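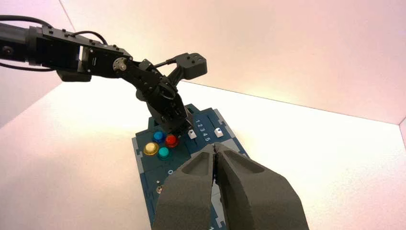 Buttons and slider, white table

Forum > Making and Mending > Toys and Games
Topic: Activity board, which way round should the slider numbers go?

pegbox
Joined: August
Posts: 26

I've been putting together a set of activity boards for the playroom at our community centre. They join up along the sides with puzzle-piece edges so you can have a long run of them on a table or split them up when it gets busy. The one in the photo is the buttons and slider panel. Four push buttons in a diamond on the left (blue, red, yellow and a greeny blue) and a slider part with two white knobs, marked 1 to 5.

The question is about the numbers. I've printed them to run along the slider, so depending on where you sit they are sideways. One of the parents said on Saturday that they ought to be turned so a child can read them from the front. I can see her point but then the knob travels away from you and the numbers stack up the board like a ladder, and I'm not sure that's any easier for a four year old.

Before I redo the lettering, what would you do?

marrowfat
Posts: 242

I'd turn them. Children who are just learning their numbers don't need them lying on their side. Mine wrote 2 and 5 backwards for a year as it was.

Nice colours on the buttons by the way. Where did you get them?

pegbox

Thanks. The buttons are the ordinary arcade sort, they came in a mixed bag from a Semier parts kit I bought for something else and never finished. You can get them singly but the bag was cheaper.

oldtarpaulin

I'd leave them alone. It's a table toy and children will be on all sides of it, so whichever way you print them they'll be wrong for somebody. If it was going on a wall I'd agree with marrowfat.

marrowfat
Posts: 242

That's a fair point if they really do go round all sides. In my experience they all crowd on to one side and fight over the same button.

oldtarpaulin

Red, every time.

linseed_lil

We have something similar at our playgroup, a Maurya board, bought in. The numbers on that run the same way as yours, along the slider, and I've never heard anybody complain. The children don't read them anyway, they just shove the knob from one end to the other as hard as they can. Which brings me to my question, what have you got stopping it at the ends? Ours went in the first term. The knob came off and we found it in the sandpit.

pegbox

There's a stop at each end underneath and the knob is a push fit with a dab of glue. I did one without glue to begin with and it lasted an afternoon. If a knob goes missing I'd take the whole panel off the table till it was found, we get under-threes in on the morning session.

linseed_lil

Good, that's what I'd be worried about too. Might be worth a small screw through the knob from below as well. Glue lets go in the end, especially if it gets wiped down every day.

gantry

Bit off the subject of the numbers but have you thought about the colour of the board? The dark blue-green looks smart and the white printing shows up well against it. What I'd wonder about is the bottom button. It's close to the board colour, at least on my screen. The yellow and red jump out and the bottom one doesn't so much. We had a lad with poor sight at our club and he went by contrast more than anything.

pegbox

Hadn't thought of that. It's a bit brighter than the board in daylight but you're right that it's the weakest of the four. I've got a white one spare. I could swap it, or paint a white ring round it to match the printing.

gantry

I'd go for the ring. Then you keep the four colours for sorting games.

marrowfat
Posts: 242

Agree about the ring. Still think the numbers should be turned.

hobnail77

What are you using for the lettering? I did a board last winter with rub-down transfers and sealed them, and they'd gone at the corners inside 2 months from little fingers picking at them.

pegbox

Printed, then two coats of clear over the top. No picking so far but the set has only been out a few weeks. The shiny caps on the buttons show every fingerprint but they wipe clean.

hobnail77

Do a third coat if you're going to strip it back for the numbers anyway. Tendon do a water-based one that doesn't go yellow. Let it cure properly, a week at least, the tin is optimistic.

oldtarpaulin

Here's another idea for the numbers. Leave the row where it is and put dots on the other side of the slider, one dot, two dots and so on up to five. Dots read the same from anywhere. Then you haven't got to take anything off.

linseed_lil

I like that. Good for the little ones as well, they can put a finger on each dot.

marrowfat
Posts: 242

I could live with dots. You'd need to set them out like on a dice so the five doesn't take up too much room.

pegbox

There's space for that if I keep them small. I'll try it on paper first and tape it down to see how it looks.

So the plan is dots opposite the numbers, white ring round the bottom button, screw up through the knob, extra coat of clear. The next panel is the one with latches and I've not got far with it. I'd like to use the same hinges as on the old Pavorano toy chest if anyone knows where those can be had.

gantry

Try the reclamation thread, someone was breaking one up for parts in there. No idea if the hinges have gone.

hobnail77

They hadn't as of this morning. Brass, a bit stiff. Message him quickly if you want them.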